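How Does a Workshop Buy a Robot?

Buying a robot is a little like getting a dog. The dog costs money, and so do the bowl, the bed, the food and the vet. A robot works the same way. The machine has a price, but the machine is only the start.

This page follows a small robot workshop in the town of Sorside. It is called Grumurham, and it teaches robots to do jobs around the house, such as opening drawers and putting things away. Last year it had to decide what to buy. You can follow the steps and then try making a plan of your own at the end.

Start with the job

Before anyone looks at a catalog, the workshop writes down what the robot has to do. The job needs to be clear. "Help in the kitchen" is too big. "Pull open a drawer, pick up something small and set it on the table" is better, because you can tell when it has been done.

A clear job tells you what kind of equipment you need. A robot that picks up small things needs a gripper, the part that works like a hand. It might not need legs or wheels at all. If you skip this step, you can end up paying for parts that sit on a shelf.

Buy, rent or borrow?

Some equipment gets used every day. It usually makes sense to buy that. Other equipment is needed for a week or two, and renting costs less. A lift for moving heavy boxes is a good example. Grumurham needed one for a single week, so it rented one.

Borrowing can work too, but you have to give things back on time and in good shape. If you break a borrowed tool, you pay for it.

What goes on the list

The next job is to write down everything. People often remember the big machines and forget the rest. A full list has several kinds of things on it:

Tools that do the work. These are the grippers, arms and controllers.

Power. Equipment needs chargers, cords, power strips and enough outlets.

Furniture. Tables, shelves and cabinets all take up space. Some are there for storage. Others are part of the practice.

Practice objects. A gripper has to learn to hold many shapes. Bottles, bags, rolls of tape and small boxes are all useful, and most of them are cheap.

Spare parts. Fingertips and pads rub against things all day, and they wear down.

Things for people. The people who run the equipment need chairs, a sink and good light.

The room matters as well. A table takes up more floor than you expect once its drawer is pulled out, and people still have to walk past it. Cords should run where feet don't go. Before you order anything large, measure the door it has to fit through. Grumurham once sent back a cabinet that would not go through the door, and it had to pay for the trip both ways.
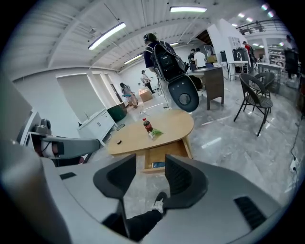
Adding up the money

A budget is a plan for money. It shows how much you have and what you want to spend it on. Grumurham had $2,158 for one new practice station. That sounds like a lot, so look at where it went.

The biggest cost was a used gripper kit. The workshop found one from a seller named Kabbaj for $900. A new kit would have cost more than the whole budget.

Furniture came next. The table and cabinet were bought secondhand, and the shelves were new. Then came cords, chargers, chairs and a box of practice objects. Shipping had its own line, because heavy things are expensive to send.

Last of all, the workshop set aside $200 and did not plan to spend it on anything. Money kept back like this is called a reserve. It is for surprises. In the second month a charger stopped working, and the reserve paid for a new one.

Costs that keep coming

Some costs come only once. You buy a table, and then you have a table. Other costs come back again and again. Electricity is one. Replacement pads for the gripper fingers are another. So is software, if the company that makes it charges every month.

Before you buy a machine, ask what it will cost to keep it running for a year. A cheap machine with expensive parts may cost more in the end than a better machine with cheap parts. Grown-ups make this mistake with printers. The printer is cheap and the ink is not.

People's time costs money too. Somebody has to set up the equipment, clean it and learn how to use it. Grumurham planned 4 days for setting up its station. On those days no other work got done, so the workshop picked a quiet week in October.

Comparing two choices

When two machines can do the same job, it helps to put the facts side by side. The workshop asked these questions about each one:

What does it cost to buy?
What does it cost to use for a year?
How heavy is it, and can one person lift it?
Does it plug into the outlets we have?
How long do we wait for spare parts?
Who do we call when it breaks?

The other kit on the list came from a company called Trandau. It was lighter and easier to hold. But spare parts could take up to a month to arrive, and a month is a long time to wait with a broken gripper. The workshop chose the Kabbaj kit, which used parts it could get the same week.

A different workshop might choose the other way. If your workers have to hold the tool for hours, a light one could be worth the wait – especially if you order spare parts early.

Words to know

Budget: a plan for how money will be spent.

Gripper: the part of a robot, or a tool held by a person, that closes around things to pick them up.

Reserve: money kept back for surprises.

Secondhand: owned by somebody else before you.

Running cost: money you keep paying so that something goes on working.

Try it yourself

Think of a small job a robot could do in your classroom, such as picking up pencils. Write the job in one sentence. Then make a list of everything the robot would need, including a place to stand and a place to plug in. Ask a classmate to read your list and look for things you left out.

Next, pretend you have $200. Put a price next to each thing on your list. You can look up real prices with a grown-up or make careful guesses. Add them together. If the total is too high, decide what you could borrow, what you could buy secondhand and what can wait until next year. Keep a little back for your reserve.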